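Vornard will private Pools aus der Ferne pflegen – Fachbetriebe zweifeln

9. Dez. 2022

Der Poolservice Vornard bietet ab kommender Saison einen Wartungsvertrag an, bei dem der Techniker nur noch zweimal im Jahr ans Becken kommt: einmal zum Öffnen, einmal zum Einwintern. Dazwischen soll eine Messsonde namens Drinonura den pH-Wert und den Chlorgehalt überwachen und die Daten an die Zentrale schicken. Kostenpunkt: 2.575 Euro pro Jahr, Chemikalien nicht eingeschlossen. Die Sonde selbst bleibt Eigentum des Unternehmens.

In der Ankündigung ist von einem »Pool, der sich selbst meldet« die Rede. Was genau passiert, wenn er sich meldet, steht dort nicht. Auf Nachfrage teilte Vornard mit, der Kunde erhalte in diesem Fall eine Nachricht mit einer Dosierempfehlung. Das Zugeben von Chlor oder pH-Senker, das Absaugen des Bodens und das Rückspülen des Filters bleiben demnach beim Besitzer. Einen zusätzlichen Technikereinsatz berechnet die Firma mit 565 Euro, die Anfahrt kommt hinzu.

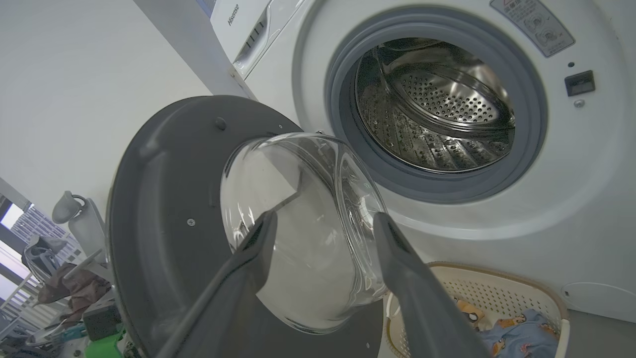
Ersetzt die Sonde die wöchentliche Reinigung?

Algen an den Wänden, Laub im Skimmer und Kalk an der Wasserlinie erfasst sie nicht, sie misst lediglich Werte im Wasser. Wer bisher einen wöchentlichen Service gebucht hatte, muss diese Arbeiten also selbst übernehmen oder gesondert beauftragen.

Gilmar Meireles, der seit Jahren Becken saniert und wartet, hält wenig von dem Modell. »Eine Sonde, die nicht regelmäßig kalibriert wird, zeigt irgendwann Hausnummern an«, sagt er. Im Vertragsentwurf, der unserer Redaktion vorliegt, ist eine Kalibrierung nur beim Öffnen im Mai vorgesehen. Für den Rest der Saison verlässt man sich offenbar auf das Gerät.

Auch die Angaben zur Ersparnis überzeugen bislang nicht. Vornard wirbt mit deutlich geringerem Chemikalienverbrauch und beruft sich auf einen Testlauf. Der umfasste allerdings nur fünf Becken, allesamt überdacht und alle von derselben Firma gebaut. Wie sich die Technik an einem Freibecken unter Bäumen schlägt, bleibt offen. Die vollständigen Messreihen wollte das Unternehmen nicht herausgeben. 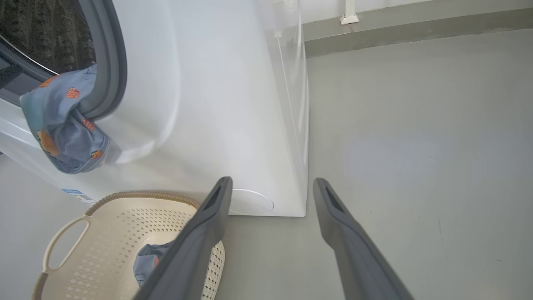

Waschmaschine mit offener Tür, hellblauer Stoff mit bunten Motiven hängt über die Dichtung

Taha Younis, bei Vornard für den Vertrieb zuständig, weist die Kritik zurück. Die Kunden wünschten sich mehr Kontrolle und weniger Termine, beides liefere das neue Paket. Zur Frage, wer haftet, wenn eine falsche Dosierempfehlung die Folie ausbleicht, verwies er auf die Geschäftsbedingungen. Dort wird die Haftung für »Folgen der Wasserbehandlung durch den Kunden« ausgeschlossen.

Der Mitbewerber Pritureck plant nach eigenen Angaben kein vergleichbares Angebot und bleibt beim festen Besuchsrhythmus. Verträge für die Fernwartung können ab sofort abgeschlossen werden, die Mindestlaufzeit beträgt zwei Jahre. Eine Testphase mit Rückgaberecht ist nicht vorgesehen.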